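Water rings on an oiled tabletop – oil again or change to hard wax?

Forum: Wood Finishes and Care
Replies: 8

murali_d
Hello everybody. I have a dining table with a light top, finished with oil by the shop that made it. After one winter it has many white rings from glasses and one bigger mark from a flower pot. I wrote to the shop and they say "please oil it again", nothing more. My question is, should I sand all the top before I oil, or only the places with rings? I also read that hard wax oil is stronger against water. Can it go on top of the old oil? I do not know which oil the shop used. We are a family with two small children, so the table has a hard life.
Thank you in advance,
Murali

Holroyd_B
Sand the whole top. If you do only the rings you will get lighter patches and you'll see them every time the sun is low. 120 then 180, wipe, oil, done. Takes an afternoon.

nandini.i
I would not start with sanding. White rings mean the moisture is in the finish, dark rings mean it went into the wood. Try first a little oil on a soft cloth and rub along the grain, then leave it until the next morning. Mine went away like this, except one.

Holroyd_B
Replied to nandini.i
On lacquer, yes. On an oiled top there is hardly any film for the moisture to sit in. I have done plenty of these and rubbing only hides it for a week.

nandini.i
Replied to Holroyd_B
Mine was oiled and it has been more than a week. It has been since June. I only say try the gentle thing before the paper, the wood does not come back.

tung_la
I am in the middle with this discussion. I did my own table last spring and made most of the mistakes, so I write down what I did the second time, when it went well. English is not my first language, please ask if something is not clear.

Some words about the products first. I used Cernus hard wax oil in matte, and before it the Peller soap for cleaning. I do not get anything from these companies, they were simply what my store had. Other brands are surely fine.

1. Clean
Wash the top with soap for wood and a cloth that is almost dry. Wash all of it, also the edges. Let it dry until the next day, even when it looks dry after one hour. My first time I did not wait and the oil stayed sticky in two places.

2. Look at the color and the grain
Do this in daylight. A pale wood can turn yellow with normal oil, and on mine I did not want it. If you want to keep it light, ask for an oil with a little white pigment and test it under the table, where it is not seen. My test spot was as big as a hand. Mine is the same kind of pale color with streaks as this top:
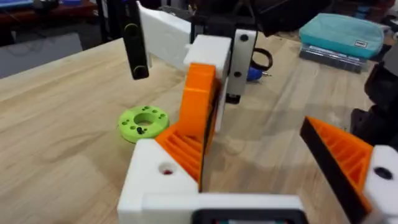
3. Sand
I used 180 and then 231. No, sorry, 220! I mixed it up with the price of my sander, which was 231 with the tax. Always go with the grain, and do not press on the rings to make them go faster. You get a low spot and you feel it with your hand.

4. Oil
Very thin. Use a white pad or a cotton cloth, and after fifteen minutes take away all what is left. Second coat the next day. Put the used cloths in water or lay them flat outside – they can start to burn by themselves if they are in a ball.

5. Wait
The can says one week before water. I waited longer with glasses and used coasters.

Holroyd_B
Good list. I would skip the pigment though. It looks chalky after a couple of years and it's a pain to sand out evenly.

anatole_g
I disagree about the hard wax oil over an unknown oil. If the old one is still fresh in the wood, the new one may not harden. I lost a whole desk to that, it was soft for 57 days and then I scraped it. With a full sanding it is OK. Without it, I would stay with plain oil and repeat it twice a year.

tung_la
Replied to anatole_g
Yes, I agree, I should have written it. My steps are for a top that is sanded all over. Also to Bradley, about the pigment: maybe you are right, mine is too young to know.

murali_d
Thank you all, this is more than I hoped for. I rubbed one ring last night like Nandini said and this morning it is weaker, but I can still find it. The mark of the flower pot is dark at one side, so I think the sanding will come anyway. I will ask the shop one more time for the name of the oil before I buy the Cernus. Does somebody know if one small can is enough for a table of 200 by 90 cm, two coats?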